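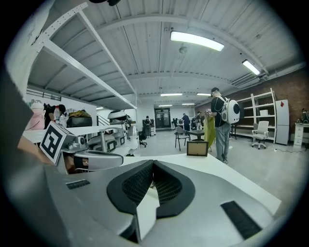

Irfan Pattinasarany
Newsletter editor and general tidier-upper

23 September 2019

Well, we've done it again. Every year I write a piece in these pages about how this will be the autumn we keep on top of the big white table, and every year by December you couldn't put a sandwich down on it. So I'm starting early this time, while I'm still feeling cheerful about it!

I should say first that I love that table. When we moved in from the Cambridge place we had two wobbly desks and a lot of things living on the floor, and the long table was the first thing we bought for the new room that felt grown-up. It's where post gets opened, where birthday cake gets cut and where everybody ends up standing when they come in for a chat. It's also where things go when their owner means to come back for them in a minute (I'm as bad as the rest of you, my reading glasses lived there for most of the summer).

The little cork picture can stay. I've been asked twice whether it's going in the clear-out and the answer is no, I like it. It has a wooden frame, it stands up nicely by itself, and if anyone wants to pin a note to me on it I promise I'll look. Please don't pin takeaway menus on it, we have a drawer for those, and the drawer is full.

The shelf along the wall is another matter. I've got nothing against the pink plush with the white face, who has plenty of friends in this building and would be missed. But water bottles, please, take them home and give them a wash! And bags. A bag on a shelf is fine for a day, and then somebody drapes something yellow over it, and then it's furniture. If it's yours, have a look this week. Anything still there after Friday will go into the Deák box, so called after the removal firm whose name is on the side, and the box lives under my desk. You can have your things back whenever you like, only you'll have to talk to me first.

While I'm on the subject of shelves, the tall white steel unit has turned out to be a very good buy. It's the kind with holes all the way up the uprights so you can move the shelves about, which I've done more often than was strictly needed. I got it second-hand from Trulari, they were closing their stockroom, and 12 of us stood round telling each other which way up it went. A rubber mallet helps. So does someone who has read the leaflet.

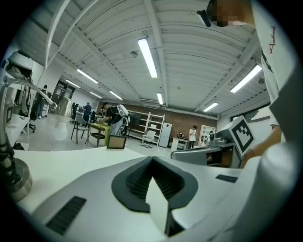
Now, wiping down. White surfaces show everything, and I've tried most of what's under the sink. Warm water with a tiny drop of washing-up liquid, a soft cloth, then a dry one straight after, and that does for desks and table alike. For shiny metal I use the dry cloth only, as anything wet leaves smears and then you're out there polishing until teatime. Fingerprints come back by the next morning whatever you do, so I've stopped minding. The Britus spray that somebody ordered smells of pear drops and I'd be glad if a kind person would use it up somewhere else.

Cables next. I bought a bag of 200 little reusable ties, and they're in the blue tin by the kettle, so help yourselves. If a cable is dangling and it's yours, tie it up. If you don't know whose it is, leave it alone and ask, we've had one unhappy afternoon already and I don't want another.

Tidy-up is Friday from 2 o'clock. I'll bring cloths and a lemon cake, and I'd love it if somebody else could bring milk.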